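About Skellstead

Skellstead is a cookery school in the market town of Endale. We teach adults to cook everyday food, bake bread and look after a kitchen. Most of our classes are in the evening or at weekends, and most of the people who book them have jobs, families and not much time.

The school was set up by Mireille Pruvost and Sheena Pringle, who had worked together in a hotel kitchen and then in contract catering. They began with a single evening class in a rented church hall, carrying the pans in and out each week in the back of Sheena's car. The first course was called Suppers and covered eight dishes. It is still on the timetable, although only three of the original dishes have survived.

We moved to our present building on Clurari Street when the old seed merchant's closed. The ground floor is the teaching kitchen. Upstairs there is a smaller room for talks and tastings, an office, and a store that is never quite big enough.

What we teach

Our courses fall into two groups. The longer ones run for six or ten weeks and follow a set order, so that each class builds on the last. The shorter ones are single sessions on one subject, such as pastry, stock, knife work or cooking for one.

The ten-week course, Plain Cooking, is where most beginners start. It covers eggs, vegetables, pulses, rice, roasting, braising, simple sauces and bread, with a week at the end for planning and cooking a full meal. You do not need to have cooked before. You will be asked to cook at home between classes and to bring back notes on what went wrong.

Bread is taught by Radymyr Sirko, who ran a bakery for many years before he joined us. His classes start at 8 a.m. and finish at two in the afternoon, with lunch in the middle. He teaches yeasted loaves first and sourdough only after that. People sometimes ask to go straight to the sourdough class, and we will usually say no unless they already bake regularly.

We also run a coffee and breakfast morning in term time. It began as a way of using the kitchen before the day classes and now has its own regulars. There is a short demonstration, usually something with eggs or oats, and then people sit and talk.

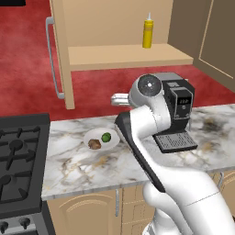 Places for the breakfast morning are not booked in advance. Come in by the side door from nine o'clock and pay at the desk. If all the seats are taken we will ask you to wait, and it rarely takes long, as many people leave once the demonstration is over.

How classes work

Classes are small and everyone cooks. We do not run sessions where the group watches for two hours and goes home with a recipe sheet. The teacher shows a step, the group does it, and the teacher goes round. A slow class is fine. If the braise needs another half hour we would sooner finish late than serve it tough, so please do not plan to catch a tight bus connection.

You work in pairs for most dishes and alone for knife work and pastry. We provide ingredients, equipment and aprons. Bring flat, closed shoes and a box with a lid to take food home. Long hair needs to be tied back. Rings and watches come off for dough.

Recipes are given in grams and millilitres. We give spoon measures for small amounts, and these are always level. All our recipes are tested twice in the teaching kitchen and once on an ordinary domestic cooker, usually Sheena's, which has one ring that does not work properly and an oven that runs hot at the back.

Food and suppliers

We buy vegetables from two growers in the valley and from the wholesale market when they have nothing. Our flour comes from the Telura mill, a few miles up the river, which grinds strong white, wholemeal and a rye that Radymyr uses for his dark loaf. Meat and fish come from shops in the town. We pay what the shops charge and do not ask for a discount.

The menu for each course changes a little with the season. In April there is a gap, when the stored roots are getting tired and the new crops have not come in, and we use a good deal of dried beans, leeks and tinned tomatoes. We think people should know how to cook well from a cupboard, so we have stopped apologising for this.

Leftover cooked food goes home with the class. Peelings go to a local allotment, and stale bread is dried for crumbs.

Allergies and diets

Tell us about any allergy when you book. Flour is in the air on bread days and nuts are used in some baking classes, so we cannot promise a kitchen free of either. We can adapt most of Plain Cooking for people who do not eat meat, fish or dairy. The pastry day is harder to adapt, and we would ask you to ring first.

Working with schools and employers

Ustyna Prokopenko looks after our work outside the public timetable. She teaches a group of sixth-formers on Tuesday afternoons, covering what they will need when they leave home: shopping to a budget, cooking rice and pasta, keeping food safely and making one large dish last several days. Last school year 103 pupils took the course.

We also run kitchen days for local employers. These can be for staff who cook as part of their job, in care homes and nurseries for instance, or simply for a team that wants a day out. The teaching is the same in both cases. We do not offer competitions or prizes.
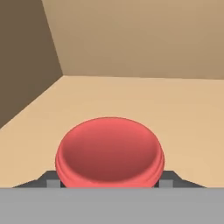 Who we are

Mireille Pruvost is co-founder and head of teaching. She plans the courses and teaches Plain Cooking and sauces.

Sheena Pringle is co-founder and runs the business side. She teaches Suppers and the cooking for one sessions.

Radymyr Sirko teaches bread and looks after the ovens.

Ustyna Prokopenko teaches school and employer groups, and takes the breakfast morning when Mireille is away.

Nazar Nazarenko manages the kitchen. He orders the food, sets up each class and keeps the knives sharp. He also runs the knife sharpening session each term — bring up to three of your own, wrapped in a tea towel inside a bag.

Fees and bursaries

Fees are shown next to each course on the timetable and include all ingredients. The ten-week course can be paid for in three parts. We keep two bursary places on every long course for people who could not otherwise afford to come. There is a short form, and we do not ask for proof of income. Bursary places are given out in the order the forms arrive.

If you have to miss a week we will try to fit you into the same class with another group. We cannot refund single weeks of a course once it has started.

Visiting us

The entrance is on Clurari Street, next to the bicycle shop. The teaching kitchen is on the level, with a wide door and one lower worktop. The upstairs room is reached by stairs only, so please let us know if that would be a problem and we will hold the talk downstairs. Parking in the street is limited to an hour in the daytime and is free after six. The office is open on weekday mornings, and messages left in the afternoon are answered the next working day.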